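Tuvalo Robotics Club – Frequently Asked Questions
Home | Join | Calendar | Projects | FAQ
Last updated 6/8/19

I answer the club email, so I know what people ask, and it's mostly the same things over and over. I've put the answers on one page. If yours isn't on it, write to me anyway, I like getting mail.

What is the club, exactly?

We're a student club that builds and programs robot arms. We meet after classes in the Geddes building, in the big workshop on the ground floor (go past the bike racks and use the side door, the front one locks early). There are 30 of us on the list right now. On a normal evening you'll see a bit more than half that, and in the week before a competition you'll see everybody plus a few roommates who came for the pizza.

Do I need to know how to program?

No! I joined without having written a line of code and I spent my first month tightening screws and labeling cables. I learned a lot that way. If you want to program, we'll sit you next to somebody who does, and you'll pick it up. We use Python for almost everything, and the starter exercises are on the shared drive under "Week 1."

How much does it cost?

Dues are $40 for the year. That covers spare parts, printer filament and the club shirt. If that's a problem, email me and we'll sort it out quietly, no forms.

What's the big project this year?

Brick sorting with two arms, for the Ilta Cup. Each team gets a table with a mess of toy bricks on it and some containers, and the arms have to get the bricks off the table and into the right containers by color. You get 80 points for a perfect table before any time bonus, and you lose points for every brick that ends up on the floor or in the wrong container. Sounds easy. Then two bricks are leaning on each other and the gripper picks up both, or neither, and you find yourself whispering "please" at a machine.

Why two arms? Wouldn't one do it?

One arm could, slowly. The Ilta rules give extra points if both arms do useful work, so we split the table down the middle and let each side clear its own half. The hard part is the middle itself, where both of them want the same brick. Our fix last year was to make the left arm wait, and it waited so politely that it hardly did anything. This year's code hands out the bricks one at a time and it's going much better.
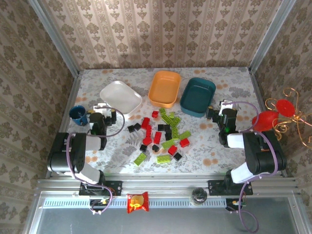

The other thing we argue about is what order to go in. I'm on the side of taking the loose outer bricks first and saving the pile for last, and there's a loud group that wants to go straight for the pile while the clock is young – we've run both plans a lot and I still can't give you a winner. If you join, you'll be asked to pick a side by your second meeting.

Which color goes where?

For practice we change it all the time, so that the code never gets lazy. The container doesn't have to match the brick. At the Cup they tell you the pairing when you get to your table, and you type it into a settings file. Please type it carefully. We lost a whole round in May to a spelling mistake, and it was mine.

Do the arms run by themselves or does someone drive them?

Both. We drive them by hand to try out a grip or to record a move we like, and then we run on our own code when we're timing ourselves. New members always start with driving. It's the fun part, and you find out fast how hard it is to pick up a small brick that landed on its side.

Is it safe to stand near them?

Yes, if you follow the house rules. Hands stay out of the booth while the motors are on. Say "moving" out loud before you start anything. Long hair tied back, and no dangling sleeves. One person always stands by the stop button and does nothing else, so no phone for that person.

What is Vadex?

Vadex is our name for the control program. It's on its fourth rewrite. If you hear someone groan "Vadex is down," it means a cable came out somewhere, and you should check the cables before you touch the code. I mean it, check the cables.

Can I come if I'm graduating soon, or if I can only make it now and then?

Sure. We only take attendance for the competition team, and they need 44 hours of table time before the Cup. Everyone else can come and go.

Can I bring my own parts or my own project?

Please do! There's a side bench for personal projects and it gets lively late in the term. Put your name on your stuff, though. We have a drawer of mystery motors and it's getting full.

How do I join?

Just turn up at an open evening, or use the Join page and I'll write back with the room and the times. Closed shoes, please, and a laptop if you have one. I usually answer within a couple of days, a little slower during exams.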